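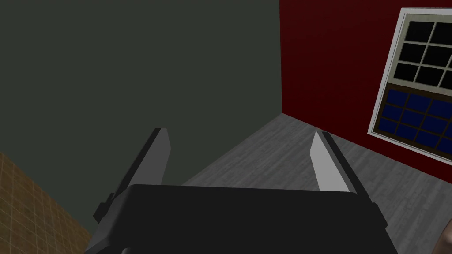 Marcelino Batista wrote in to say that he had read three price lists and still couldn't tell what a first arm would cost him once it was bolted down and working. He's in good company, and his note is why the money questions now come first on this page.

Search the help pages Go

Planning and Paying for Your First Arm: Frequently Asked Questions

Does the Olden price include the gripper?
The base price covers the arm, the controller and one two-fingered parallel gripper. Extra finger pads are $50 a pair, and I'd gently suggest putting a pair or two in your first order, as pads do wear and it's a shame to pay shipping twice for something so small.

What else should I set aside money for?
Most of our customers in Pratness spend almost $2000 on top of the arm itself, and it goes on dull things like a solid stand, cable covers and an electrician's visit. Get the electrician's quote early! It is the one number we can't even guess at for you.

Can I try my room out before I buy?
Yes, and please do. The Vieira planner is a simulator that lets you put in your own walls, floor, windows and counters, then drive the gripper around and look out past its fingers. It costs $700 for a year, and we take that off your bill if you order an arm before the year is up. Plenty of people change their minds about where the stand should go, and it's so much nicer to do that on a screen than with a drill in your hand.

How exact do my room measurements need to be?
A tape measure is fine. Do note the height of any counter near the stand, and which way the doors swing (people forget the doors).

Should I buy one arm or 2?
Start with one, unless your work truly needs both from the first morning. The controller can run a second arm later on, so you won't be paying for that part again.

How long will I wait?
Orders placed by June normally ship before the fall. Ivone Cordeiro keeps the delivery list and is happy to look up your spot if you send her your order number.

Contact Stikport | Copyright Stikport, all rights reserved | Back to top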